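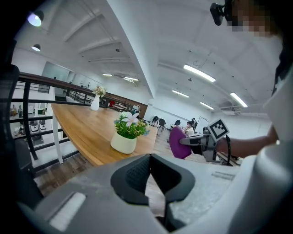 Clirnden, January 6, 2019

Chapter 4
Hand-held grippers: recording before you own an arm

Quick start to this one. You've had three chapters of joints, motors and torque and most groups by now want to pick something up. Good. This chapter is picking up. No arm needed yet, only a gripper you hold in your fist and a camera looking out over the fingers.

The work in this chapter follows one student group, the Langat project, who meet after hours on the upper floor of a shared office. Long wooden table, railing along one side, a potted plant and a vase that stay where they are. Ordinary room. You'll want an ordinary room too. If all you have is a lab bench with a black cloth over it, use that, but go and borrow a canteen table when you can.

What you need

Two hand-held grippers if the budget allows, one if not. The Langat group built theirs from the Hakero kit, grey bodies, soft finger pads that swap on and off. They have dark pads and purple pads. Pads are the part you will change most, so keep spares in a bag and write the date on the bag.

A marker for each gripper. Black and white square, white border, stands upright on top where another camera can find it. Print it matt. Glossy paper throws back the ceiling lights and then the tracking drops out and you spend an evening blaming the software.

A long cable and somewhere for it to go. Let it hang in a loop behind the gripper with enough slack to turn your wrist both ways. Tape the far end to the table leg, not to your sleeve. (Ask Tanner Lapointe about the sleeve.)

The recording program. We use Pilo throughout the book, see Appendix B for setting up. Any program that stamps every picture with the time will do.

First session

Keep it short. One object, one table, one person holding. Second person at the laptop, saying start and stop out loud. Sounds silly, do it anyway. Later on when a file has no clear beginning you can at least hear where it was meant to be.

Hold the gripper loosely. Beginners squeeze. When you squeeze, the linkage bottoms out, the pads splay, and what you record is your own grip strength. Close until the pads touch the object, then a touch more, then lift.

Move slower than you would with your bare hand. An arm will have to copy this. It has no shoulder like yours and it doesn't lean over the table on tiptoe to reach the far side, so walk round instead.

Look where the camera looks. Most recordings get thrown out for this one. The person watches the object, the gripper watches the ceiling. Tip the wrist down before you set off and check the view on the laptop before every run, every single one, even when you're bored of it.

Langat recorded 307 runs in their first fortnight and kept 211. That's a decent rate for a new group. Their notes list the rejects by cause and the list is worth copying in form if nothing else: marker lost, object never in view, cable caught, someone talking to the holder, stopped too early. Stopped too early was the bigest pile.

Nyokabi Mutiso kept the log. One line per run, in pencil, at the time:

run, who held, which pads, what was moved, from where to where, kept or not, why

No more than that. Groups who design a beautiful form stop filling it in by the second week.

Two grippers at once

Harder. Two people each with one is easier to arrange than one person with two, and you should begin that way. Stand at a corner of the table so the elbows have somewhere to go. Agree who moves first. One holds still, the other comes in, takes the object, says "mine", and the first lets go. Only then. Letting go on a nod gave Langat 23 dropped cups in one go in November, plastic luckily.

Watch for each gripper blocking the other one's marker. From where you stand both look fine. From the camera a forearm is quite enough to hide a whole marker, bare or sleeved makes no difference. Swap sides and try again before you start moving cameras about.

Turn up with both clocks set the same. Do this at the start of each session, and again after a break. Section 4.3 has the steps.

Other people in the room

If you share a floor, ask first. Ask everyone at the desks, and put a note up as well. Tell them when recording is on and when it's off. Faces get blurred before any file leaves the laptop, this is a rule of the course and there's no version of the project where you skip it. Section 4.5, read it before the first session and not after.

Space on the disk

A evening of recording fills a disk faster than you'd think. Allow roughly 900 megabytes for a run of a few minutes with two cameras and the settings in Appendix B. Copy off before you go home. Two places. Then wipe the laptop.

What comes in this chapter

4.1 Fitting and changing pads
4.2 Marker placement, with the cut-out sheet
4.3 Setting clocks
4.4 Your first runs, single gripper
4.5 People, permission and blurring
4.6 Handing over between two grippers
4.7 Sorting keepers from rejects
4.8 Preparing files for the arm (needed for Chapter 5)

Do 4.1 and 4.2 at one sitting. 4.3 is dull but short. Leave 4.6 until you have a full page of log lines from 4.4, and bring the log with you to the session, the paper one. Screwdrivers are in the blue tin.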